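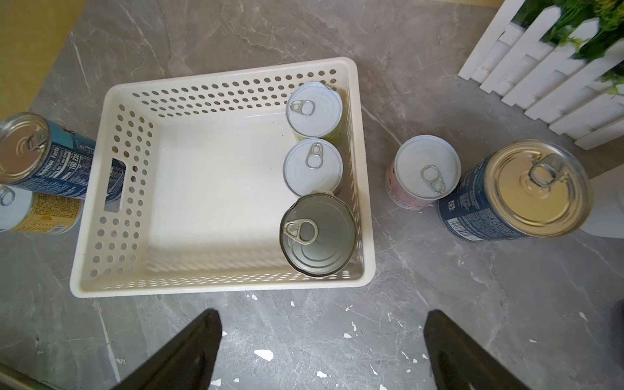 How wide does a parallel gripper have to open to pick up an ordinary can from the side? Wide enough to clear the fattest can in the set by 15 mm on each side, measured at the fingertips with the fingers warm and the backlash taken up.

I got this wrong on the first version. The stroke was sized from the catalog figure for the actuator, which assumes short fingers that stay square. Mine are long and tapered, and they toe in when the motor pushes. The jaw that measured 100 mm on the bench gave me less than that at the tips, and the wide cans got knocked over on approach.

October update
Posted by Anselmo Vasconcelos, 9:40 pm

Most of this month went into the fingers and the approach path. The base and the arm are unchanged from the last post. The wrist camera is on its third bracket, printed with thicker ribs, and no longer shifts when the cable gets dragged.

Finger changes:

The old pair had flat pads cut from rubber sheet. They held well on paper labels and badly on bare metal rims. The new pair is black, rounded at the tip, with a thin Larivum grip coating brushed on in two layers. Cure time was overnight in the garage.

I also moved the contact point down. Gripping near the lid is tempting, as the lid is what the camera sees best from above, but a can held that high swings when the arm stops. Lower is steadier, if there is room for the fingers to get down there. Inside a basket there often isn't. A can standing against the wall leaves no gap on that side, so for those the planner now turns the wrist and comes in along the wall.

Ring pulls are a separate problem. The detector fits a circle to the lid, and a shiny tab breaks the circle. Lids with embossed rings are worse, since the fit can lock on to an inner ring and report a small can where there is a big one. I now take the outermost circle that agrees with the depth reading. Conceição Nogueira suggested this at the Flosville workshop, and it took one evening to put in.

Cans on their sides still go through different code. The jaw has to close across the body, and the long axis comes from the label edges. If the lid is out of view the axis estimate gets noisy and the arm takes a second look from further back - slow, but I have left it in.

Numbers from the last long session, upright cans only: 49 attempts, 41 clean picks. Most of the misses were at the basket wall, before the wrist turn was added. I have not repeated the session with the turn enabled. Cycle time is up to 30 seconds, nearly all of it planning.

Still open:

The Didico driver board drops its position when the supply dips, so I re-home before every run. A bigger capacitor is on order.

The Akolgo bearings in the finger slide have some play. I can feel it by hand but can't find it in the logs. Shimming is next, then the calibration again from scratch.

Finger files go up once I have fixed the screw spacing. The current ones need the holes drilled out by hand - don't print them.

6 comments | 11 shares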